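Section 4: Setting up the Rathjen court scoreboard

4.1 Before you begin

The Rathjen scoreboard is supplied for indoor basketball halls and is operated from the Widano control desk at the scorer's table. The procedure in this section should be completed before the first team enters the court. Only persons authorised by the hall operator may carry it out.

The mains supply to the board is switched separately from the hall lighting. Confirm that both are on.

4.2 Starting the control desk

1. Place the desk on the scorer's table, facing the court, and connect the data lead to the socket marked DESK.

2. Switch on the desk. The display shows the software version, followed by a request for the operator code.

3. Enter the operator code. The code set at the factory is 3844 and must be changed at first use (see Section 7).

4. Select BASKETBALL from the sport menu and press ENTER. The board clears and all digits show zero.

5. Enter the team names. Names longer than the field are shortened on the board but are kept in full in the match record.

Note: If the desk displays LINK LOST, check the data lead at both ends and repeat from step 2. Do not restart the board while the desk is searching.

4.3 Setting the game clock and shot clocks

1. Open the CLOCK menu and set the period length required by the competition rules.

2. Set the length of the interval and of the time-outs.

3. Switch on the 2 shot clock units, one above each backboard, and select PAIR on the desk. Both units must show the same figure before you continue.

4. Start the game clock, let it run briefly, and stop it. The shot clocks must stop with it.

5. Reset all clocks.

Caution: The shot clock units are mounted at height. Lower the backboard fully before touching a unit or its cable.

4.4 Testing the horn

1. Warn everyone in the hall that the horn is to be sounded.

2. Set the horn volume to 80 and press HORN once.

3. Adjust the volume until the horn can be heard clearly at both team benches.

Caution: Do not stand directly beneath the horn during the test.

4.5 Recording the set-up

Enter the time of the test and the name of the operator in the hall log. Faults should be reported to Kevin Kinsella at the Mundby service office, extension 1212, quoting the serial number on the rear of the desk. Halls served from Bratton should use the same extension.

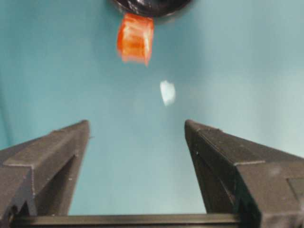
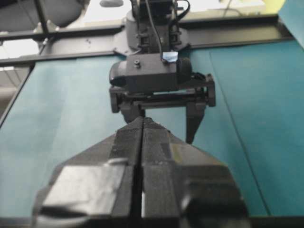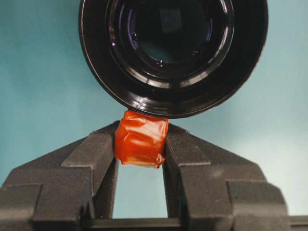 Close views. First: two dark gripper fingers, apart. Second: black gripper, fingers close together. Third: black cylinder with stepped inner rings.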